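How do you stop small boxes from getting lost in the bathroom cabinet?
Posted by Grímur Lauritsen, 14 Dec 2025

We moved into a smaller place in May and the bathroom cabinet has been a disaster ever since. Toothpaste, bandages, cold tablets, spare razor blades, it all slides to the back and I end up buying doubles. (Last week I found 4 tubes of the same hand cream. I don't even like it that much!) I have two shelves, both pretty deep, and I'm renting so I can't drill anything. Do bins really help or do they just move the mess into a bin?

Sorska
Bins, yes, but shallow ones. I bought tall baskets first because they looked nice and it was like digging through a laundry hamper every time I needed a bandage. Swapped them for low plastic ones and now I pull the whole thing out like a drawer, set it on the counter, take what I need and slide it back. Measure the depth of your shelf before you go shopping – I didn't, and mine stuck out so far the door wouldn't close.

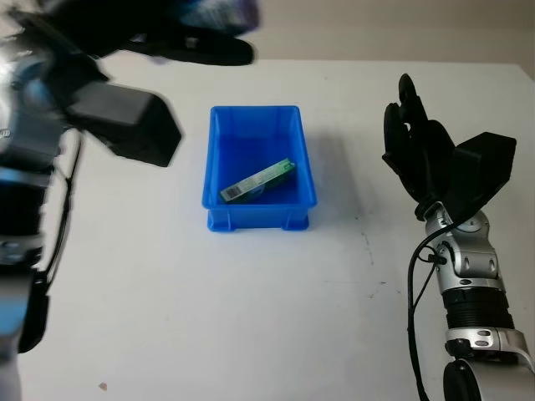 The other thing I'd say is don't sort everything in one go. Start with one bin and one kind of thing, and put in only what you know you'll use this month. I like a plain bright color for this, and blue is great, because anything pale stands out against it. A slim green and white box like that one would vanish on a white shelf, but on a blue floor you spot it right away. I would turn it so the barcode faces down, though that's just me being fussy, and write the expiration date on whatever side ends up on top. Then live with it for a week before you fill a second bin.

Nyamweya
get a lazy susan. done

Groltodell
I tried the lazy susan and the flat boxes kept flying off the edge, so I'm with Sorska on this one. What helped me most was taking everything out and tossing the old stuff before buying any storage at all. Half of mine was expired, including some cough drops from two apartments ago. Check whether your pharmacy takes back old medicine, mine does and they didn't ask me a thing. After that I only needed one bin per shelf and there's still room for the towels.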